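**Wire shelf taken over by stuffed animals - how do you all organize this stuff?**

**leidy_p**
Okay, I need opinions from people who own more plushies than sense. I bought the black wire unit from Barnent last November so the spare room would finally have somewhere to put things. Well. It's full of things. Toys, framed pictures, boxes, all jammed together, and the top shelf is still bare because I can't decide what deserves it!
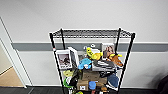
*The problem shelf. Yes, that's the duck in the middle.*

The pictures are what bug me most. I've got white frames leaning in with the toys and I can't get one out without starting an avalanche. Do I get bins? Hang the frames? I've got $40 to spend and that's it.

**ulises_m**
Hang the frames. You've got a whole white wall back there, and the gray stripe gives you a line to hang them from (no level needed, lol). Frames on a wire shelf slide around and drive you crazy.

**Nelly C.**
Gonna disagree with Ulises. I rent, and every nail hole is a fight with the landlord. I keep mine on the shelf, but all at one end with a bookend. Toys get their own shelf and they don't mix. Also please use that top shelf!! Big light plushies go up there, done in five minutes.

**ulises_m**
Adhesive strips exist, Nelly.

**Nelly C.**
And they took a chunk of paint off my hallway the size of my hand, so no thank you.

**nvalderrama**
What are the boxes for? I'd start there. If they're empty, flatten them and you get half your space back.

**leidy_p**
Fair question. I keep telling myself I'll need them for shipping. The brown cardboard ones are stacked three deep right in the middle of one shelf, and the big one on top won't even sit straight.
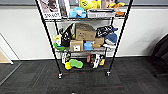

I sell a few toys on Paucar now and then, so I do use boxes, but I sold 2 things all spring, so who am I kidding. Moving the whole thing is easy at least, it's on little casters and it goes fine on the carpet tile. I just hate having to dig for anything.

**nvalderrama**
Two sales does not justify a box collection. Keep the small one, recycle the rest.

**hortensia.r**
I'd keep all of them, but somewhere else! Under a bed, in a closet, wherever. Good boxes cost money now. And for the toys, the Asano clear bins are $25 for the set and they fit my wire shelves with room to spare. Measure first though, my sister's shelves are narrower and she had to send hers back.

**Nelly C.**
Bins for plushies make me sad. They need to see out.

**hortensia.r**
They're CLEAR, Nelly.

**leidy_p**
Okay, plan for tomorrow: boxes to the closet, frames all at one end, big guys up top. Holding off on the bins until I measure. The duck stays where it is.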